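Ticket 56 – Sticky marks and staining on bamboo board, drinks table
Opened by: Evie Cheetham
Date opened: 4 March 2024
Status: Open
Area: Ellwood, upstairs bar room

Evie Cheetham wrote:
Hello both, sorry to start the week with a moan, but the bamboo board on the white table is getting worse and I'd love some help before the April tasting evenings. We do all our measuring on it, and whatever misses the jigger goes straight into the wood. By the end of a session the grain feels furry, and last week one side had lifted enough that the board rocked when I cut a lemon. Nothing dramatic, but it makes me nervous with a knife in my hand!

What I've tried so far:
Washed in warm soapy water, dried with a tea towel, stood on its edge overnight. Looked lovely in the morning, rough again by teatime.
Rubbed with half a lemon and salt. Smelt wonderful and took off the old tea ring, but did nothing for the roughness.
Turned it over and used the other side for two sessions. The rocking went away and then came back the other way up.

I haven't oiled it. There's a tin of Rukura in the cupboard but I wasn't sure it was meant for things that touch food, so I've left it alone.

Terence Dobson wrote:
Thanks Evie, that's a very thorough report and no need to apologise. Please leave the Rukura where it is until I've read the tin. Two things to try in the meantime. Let the board dry properly for a couple of days, on its edge, away from the radiator (I know that's where everybody puts things to dry, me included). Then give it a light go with fine paper along the grain and wipe it down. Could you also tell me how full the jigger is when you pour? I have a feeling a good deal of this is brimming over – the larger cup is very easy to overfill.

Evie Cheetham wrote:
Right to the brim, I'm afraid, that's how I was taught. Dried and sanded as you said, and it's flat again and feels much nicer. The dark patch over the left and the lower part is from a spill, and it's the spills I'd like to get on top of before I put any oil on.
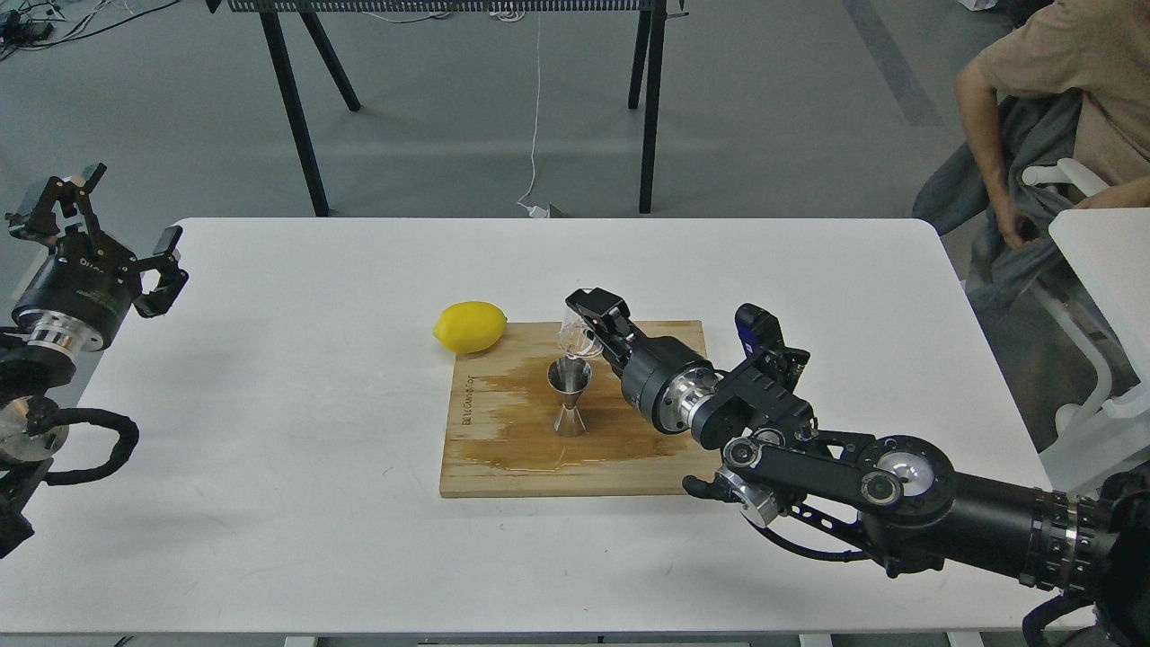 Lacey Lightfoot: We had the same trouble with ours downstairs and in the end I stopped measuring on wood altogether. I put the jigger on a saucer, tip the spillage away every 15 minutes or so, and keep the board for fruit. Ours has stayed flat all winter. If you'd like a saucer there are plenty in the Skorard box, help yourself.

Evie Cheetham wrote:
Lovely idea, thank you, I'll come down for one after lunch. Terence, shall I keep this open till you've looked at the tin?

Terence Dobson wrote:
Yes please, leave it open.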